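The Slow Return of the Games Cupboard

By Bronwyn Kingi

Sevdale has one pub, one servo and a hall with a cupboard in it. The cupboard is why I drove up. Three hours, rain most of the way, a ute in front of me doing sixty the whole last stretch.

It started with Koen Koster clearing out his mother's place in August. Jigsaws, dominoes, a bagatelle board missing its spring. Two sets of quoits. He took the lot down to the hall because the tip was shut, and left it on the stage with a note. By the weekend people had been through it. Not taken it home – played it. Somebody had put the bagatelle back together with a spring out of a biro.

Now it runs most nights. Tea urn, heater, a tin for gold coins. The cupboard gets unlocked at six and whoever's there pulls something out. 2896 people in the shire at last count and on the night I went it felt like a fair slice of them were arguing over carrom.

"We had bingo before this," says Natanael Cordeiro, who moved here from the coast and teaches maths at the high school. "I've got nothing against bingo. But you sit there and look down at a card. With these you have to look at the other person, or you lose."

Old parlour games, mostly. The sort that need a table and some small bits and not much else. Spillikins. Shove ha'penny. Tiddlywinks, which is far more vicious than I remembered, I lost 24 to 3 to a ten year old and she did not look up once.

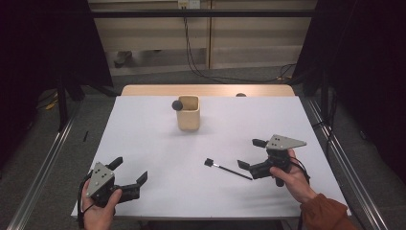

Plenty of these games began as whatever was lying about the house. Koster's mother had hers written in an exercise book, over 99 of them, in pencil, some with only half the rules. Buttons in a saucer. Corks and a hat. A lot of them come down to the same thing, getting something small into something not much bigger, and a little square wooden cup with a dark ball next to it on a white table is all the equipment you'd want for a good third of the book. Change the distance and it's a new game. Change hands, another one. Her note beside one of them just says "harder after tea".

The book is the real treasure, if you ask me. It lives in a plastic sleeve behind the urn and you have to ask for it. Danjuma Okeke has been typing it up, slowly, two fingers, on a laptop he props on the piano. He reads bits aloud as he goes. There's a game called Lorker that no one in town had heard of, and which seems to involve walnuts, a blindfold and a forfeit she never got around to writing down. They've made up their own. You have to sing.

Flarnus is the other one. Card game, sort of. Four players, or five if one of them is sulking – that is genuinely in the rules. I watched two rounds and still couldn't tell you who won. Okeke says his family back home played something very close with a different name, and he thinks most families did, and most have lost it.

Is this happening elsewhere? Seems to be. I rang around when I got back. A library two towns over is lending out wooden skittles. A café in the city has ditched the big boxed strategy games, too many pieces going missing, and put out marbles and a tray of sand. Surachet Phetsri, who runs the place, told me people stay longer and spend about the same on coffee, so he's not getting rich off it. He sounded happy enough. He'd been up untill midnight the night before playing jacks with the dishwasher.

Phetsri has a theory about noise. Boxed games are quiet, everyone reading their cards, working it out. Marbles are loud. People groan. Strangers lean over from the next table and give advice, usually bad. He likes that, it sounds like his aunt's house.

Back at Sevdale they pack up at nine thirty, more or less. Pieces get wiped and go into margarine tubs with the name of the game on masking tape. One tub just says BITS. Koster does the lock, then unlocks it again because someones found a domino under the heater.

He told me he never liked the games much as a kid. His sister was better at all of them. She's coming up for Christmas and he's been practising the bagatelle, quietly, after everyone's gone home.

The hall is on the main street, next to the pub. Doors at six. Bring a coin for the tin and a plate if you can.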